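The Old Cilleck Bathhouse: What I Found Out About a Building I Walked Past for Years
Student project report, Local Architecture module 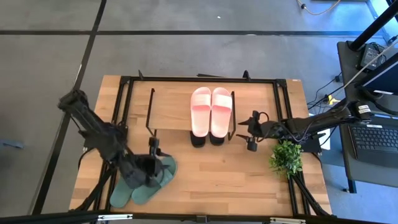

Pink slides on the black wire rack, green pair on the table.

I picked the Cilleck bathhouse because it was on my way to school and I had never once looked up at it. My teacher, Svitlana Derkach, told us to choose a building we thought we already knew, so that's what I did, and then I found out I knew pretty much nothing!

First, the name. Everyone in town calls it "the bathhouse," but over the door it says El Idrissi Baths, after the family who paid for it. They ran a tile business down in Didel and wanted a place to show off the tiles (this is what Hnat Kuzmenko at the town archive told me, and he had an old sales booklet to back it up). So the whole front is kind of a giant advertisement. Once you know that, the crazy amount of pattern around the windows makes a lot more sense.

The walls are yellow brick with bands of green tile, and the entrance is a horseshoe arch with stone on the inside edge. Above it there's a flat roof with a little stepped wall along the front, and at the back there's one tall chimney from the boiler room. My partner Marta Tkachuk and I spent a whole afternoon trying to decide what style to call it. She said Moorish Revival. I said it was a brick box with Moorish Revival stuck on the front. We ended up writing down both, and Ms. Derkach said that was fine as long as we explained it, so: the side walls have plain square windows and no tile at all. From the alley you'd guess it was a warehouse.

Inside, there were two pools to start with, a large one and a smaller one for children. The small one got floored over when the building became a storage place for the Nirano furniture company. You can still find the edge of it if you know where to look, next to the old ticket window. The changing stalls ran along the gallery upstairs, and 17 of them still have their original doors, with the numbers painted on. I loved these! They're tiny. Marta is tall and had to duck.

The baths closed one December after the boiler cracked, and the town didn't have the money to replace it. After Nirano moved out, the place sat empty until the repair work in 2000. The architect was Tiruwork Admasu, and she answered my email with four long paragraphs, which I was not expecting. Her biggest problem was the tile. The crew had to replace 295 pieces on the front, and the new ones are a tiny bit bluer than the old ones. She did it on purpose so that people could tell which were which. I went back on a sunny morning to check and she's right, they really do stand out near the left corner.

Some things I couldn't work out. The plans in the archive show a dome over the large pool, and there isn't one. Hnat thinks it was dropped to save money. Vira Kravets, who learned to swim there, says she remembers a round ceiling, but she's 70 now and told me not to bet on it. I looked for marks on the roof beams and found a curved line of old plaster, but it could be from anything.

If I did this project again I'd start with the archive and not with the internet, where two different sites had the street wrong. I'd also measure the arch properly. We used Marta's scarf.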